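Why the back rows can't hear: Sawsan Chamoun on speech in multipurpose rooms
By Ifeanyi Ezeani
Tue 21 May

Sawsan Chamoun has measured rooms for a living since she left the ventilation business. Her work at Gonance, a small acoustics practice, is mostly school halls, chapels and meeting rooms where people complain that they can't follow what is being said. Most of those rooms have a sound system that someone has already paid to upgrade.

"The call usually comes after the second set of loudspeakers," she says. "The first set was too quiet. The second set is loud and you still can't understand it."

The quantity she measures first is reverberation time, the number of seconds a sound takes to decay by 60 decibels. For speech in a room of modest size she wants it well under one second. The main hall at the Adeleke Center, which she surveyed in March, came in at two seconds in the middle bands with nothing done to it.

"At two seconds each syllable is still going when the next one arrives. Vowels carry most of the energy and consonants carry most of the meaning, so the vowels cover the consonants. Turning it up raises both."

The causes are familiar to her: plaster walls, a flat ceiling, large windows, a hard floor. Carpet was taken out of many such rooms for cleaning reasons. She does not recommend putting it back. Thin carpet absorbs well at high frequencies and very little at low ones, and a room treated only with carpet tends to sound dull and boomy together.

Seats matter more than most clients expect. A bare plastic seat absorbs next to nothing when unoccupied, so the room changes a great deal between an empty rehearsal and a full meeting. Padding narrows that difference, although the covering has an effect of its own.
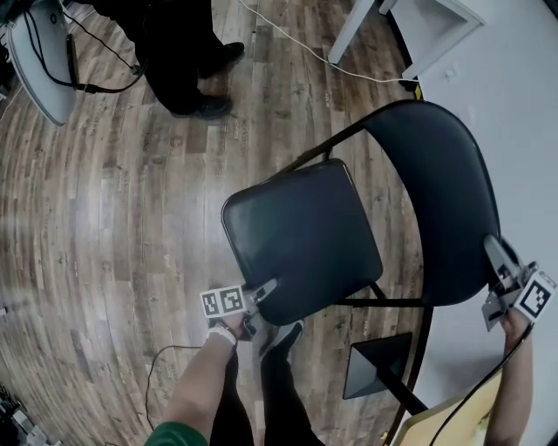
Folding chair with padded seat and backrest in dark vinyl.

"Vinyl is a membrane," Chamoun says. "Sound at 2,000 hertz mostly bounces off it. Open-weave fabric lets the air move into the foam, and the foam does the work. If a client is buying 100 chairs anyway, I ask to see the lab data for the fabric version. Often there isn't any."

She is cautious about published figures in general. Absorption coefficients are measured with the sample on the floor of a reverberation chamber, and edge effects can push the result above 1.0, a value that makes no physical sense if read literally. Some design software accepts the number as given. Her colleague Oluwaseun Aliyu, who builds the practice's models, caps it by hand.

Field measurement has its own problems. The standard methods call for several source and microphone positions, spread out and kept away from walls. In a working building this means negotiating for time, shutting down the air handling, and moving furniture.
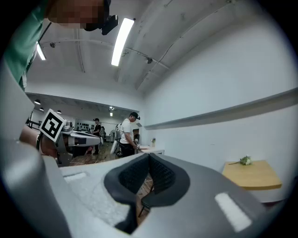 Looking up past a green top and a white lanyard.

"I would take six positions in a quiet room over twenty in a noisy one," she says. "If the background is too high, you never see enough of the decay. You get 20 decibels of slope and extrapolate the rest. That's allowed, within limits, but you should say so in the report."

Background noise is the second half of the subject. A room can be well damped and still fail when the fan noise sits close to the level of a talker at the back row. At the Trelaritz library, where the reading room was being converted for public talks, reverberation was acceptable from the start. The fault was a supply diffuser with its damper nearly closed, which hissed. Opening the damper and rebalancing upstream fixed most of it. Word scores in the listening test at the rear seats went to 92 percent.

"No panels," she says. "They were a little disappointed — they had picked a color."
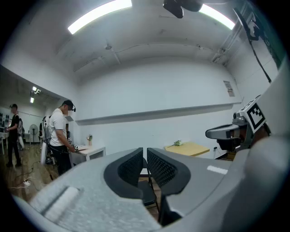
Where to put the material

When panels are needed, Chamoun starts with the ceiling, then the rear wall. The rear wall returns a late reflection to the front of the room, and talkers hear it as an echo of themselves. She leaves the middle of the ceiling hard in longer rooms, as it sends useful early sound toward the back.

Thickness comes before area. A one-inch panel fixed flat to a wall does little below 500 hertz. The same panel with an air gap behind it reaches lower for the price of some battens. She specifies the gap on the drawing and checks it on site, having found it left out more than once.

She will not give a rule of thumb for cost. Asked what a group with no budget should try, she suggests closing heavy curtains, moving the talker nearer to the listeners, and switching off any fan that can be switched off. Then have someone read an unfamiliar word list from the front while another person writes down what they hear at the back.

"Unfamiliar is the point. If you read the minutes, everybody already knows what's in them."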